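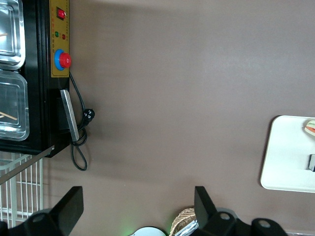
Two-tray countertop warmer – keep it or replace it?

Plotby Kitchen Talk > Equipment > Holding and warming

tray_return
Posted December 16, 2021
Picked up a black food warmer with two stainless trays across the top and a yellow control panel. Red rocker switch, a green light and a red light next to each other, and a big round red button with a blue ring. No manual came with it. The printing on the panel is small and I would like to know what the button does before I put soup in this thing.
It is for a lunch counter at Soltedberg, 5 days a week, two hot items at a time.

nsawatzky
A big red button on catering gear is usually an emergency stop. Push to cut the power, twist to let it back out. If the unit seems dead when you plug it in, try twisting the button first. I have seen people send back working warmers over that.
Normand Sawatzky

gravyline
I wouldn't assume that. On cheaper units the big button can be the start. Plug it in with the trays out, flip the rocker, and watch the lights. Then press the button once and see what changes.

nsawatzky
Not with the trays out if it's a wet well. You can burn an element that way. Find out if it takes water first.

gravyline
Fair point, but he never said it was wet.

tray_return
I don't know if it is. There is no drain that I have found. The plug is three-pin and the cord is long enough to reach the back wall. The rating plate says 700 watts.

Marlys_K
700 is fine for holding and no good for heating from cold. We had a 400 watt one at Trultetgate and the chili never stayed where it should. Get the food up to temperature on the stove, then move it over. Check with a probe, 135 F or higher the whole time.
Also, are those wooden sticks in the trays yours? Wash the trays before anything else and throw the sticks out.

tray_return
They came out already. I'm going to run the trays through the dishwasher.

hotwell_dan
Going against the crowd here, I would sell it and buy a Katiyar with a dial. On and off is not control. You want to be able to turn it down for rice and up for gravy.

Marlys_K
He has two trays and a lunch counter. Stir it and keep the lids on.

hotwell_dan
Lids he hasn't mentioned. Does it have any?

tray_return
No lids. I can get them if I know the pan size. I will measure the inside of the rim tonight.

nsawatzky
Measure the outside of the rim as well – lids are sold both ways. And don't run it on the same circuit as the kettle. Ours is 3000 watts and it needs a line to itself.

gravyline
Still want to hear what the button does.

tray_return
Rocker on, green light on. Button was pushed in. Twisted it, it popped out, and the red light came on. So Normand had it right. Filling a tray with water now to see how warm it gets in an hour.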